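# When the gripper won't let go (or lets go too soon)

I keep this page for anyone who uses one of the little two-fingered grippers at the kitchen table, and most of what's on it was learnt the slow way. The trouble that prompted it came one April, when ours closed on a cup handle and stayed closed. I squeezed, I let go, I squeezed again, and all the while the fingers sat there clamped as if they'd been glued! Gaétan Gosselin talked me through it over the phone, and the culprit was a crumb in the slide. A crumb, after all that fuss.

So, first of all, **stop pulling.** It's the natural thing to do and it's what bent a finger on our old one. Put the whole thing down on a folded tea towel, switch it off if yours has a motor, and have a look along the slide with a torch. A dry pastry brush will shift most of what you find. Please don't be tempted by cooking oil, which goes sticky within the month and then you've a worse job on your hands (ask me how I know).

**If it drops things,** the fault is usually in the finger faces. They pick up a film of grease from ordinary handling, and then anything smooth slides straight out. I wipe mine with a drop of washing-up liquid on a damp cloth, dry them well, and leave the thing open for 9 minutes or so before I try again.

**If it squashes things,** ease the tension back a little at a time. Xuelian Qian tests hers on a slice of bread, and if the crust creases she goes down 2 more clicks on the dial. Ours is a Cekden and the clicks are rather faint, so turn slowly and listen.

**Keep the heat out of it.** Practise your microwave moves with toy food and the oven unplugged at the wall. Fingers that touch a hot plate can soften, and they never close quite true afterwards. And do keep sleeves, hair and small hands well away from the slide while it's moving.

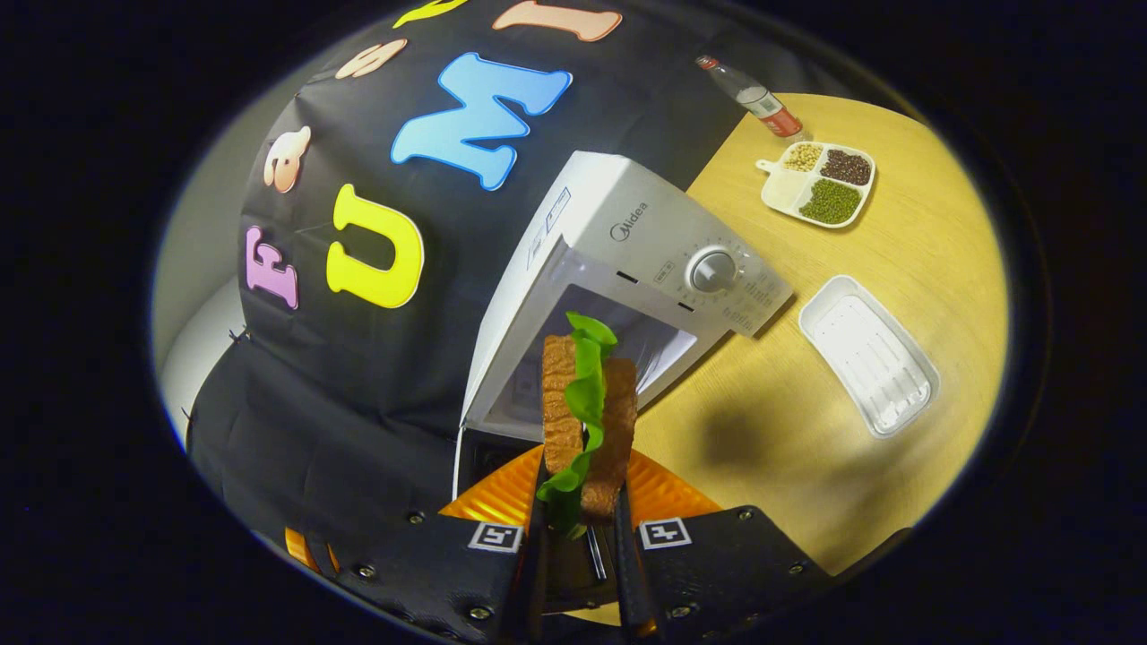 **What should I do if it jams with something still held in the fingers?**

Support the item from underneath with your free hand, switch off, and slacken the tension before you try to open it. If it still won't budge, undo the finger screws and take the finger off; the screws go in the egg cup, where I can find them again.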